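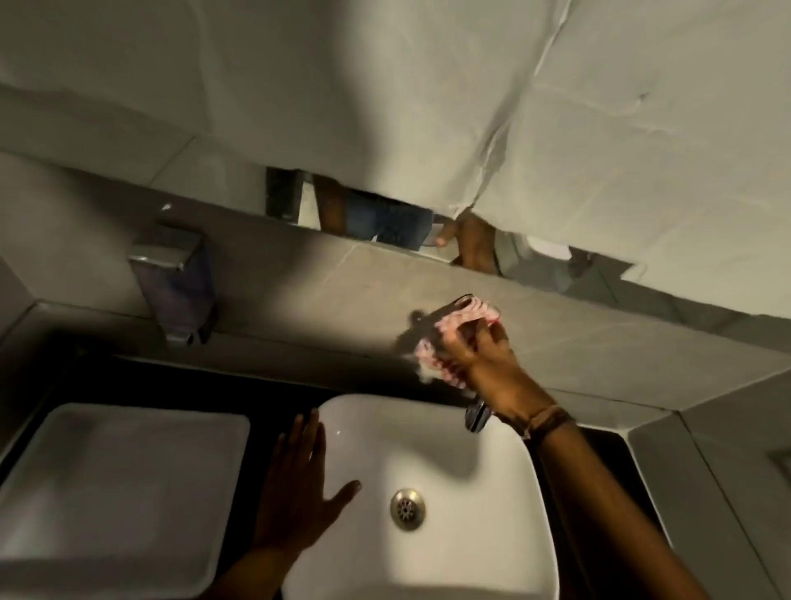 Put the Captions Back

Last updated: 24/06/2025

I went to a photography show in Pulton with my friend Dwynwen, and we had our first real argument in years. Seventy prints, and no words on any of them! No titles, no places, no dates. A card by the door said the photographer, Ieuan Bellis, wanted us to "meet each picture alone."

Well, I met them alone, and I was a bit bored.

There was one of an old man holding a coat over his arm, and I stood there for ages (my feet can confirm this) wondering whether he was arriving or leaving. Dwynwen loved that. She said a caption would have killed it. I say a plain one, just a name and a town, would have made me care about him as a person and quit treating him like a riddle.

I know the argument against me. Captions can be bossy, and I've read some awful ones, 80 words on "liminality" under a picture of a parking lot. Fine, cut those. But eight words? Who was it, and where were you standing? I can still daydream after that, and I think I daydream better.

My own albums are the proof, at least to me. My aunt wrote on the back of nearly everything, and those are the pictures I go back to. The blank ones I flip past.

Dwynwen still thinks I'm wrong, and she's bought the catalog. It has no captions either.

Shares: 70 | Comments: 8

Get new essays by email. Sign up for our newsletter.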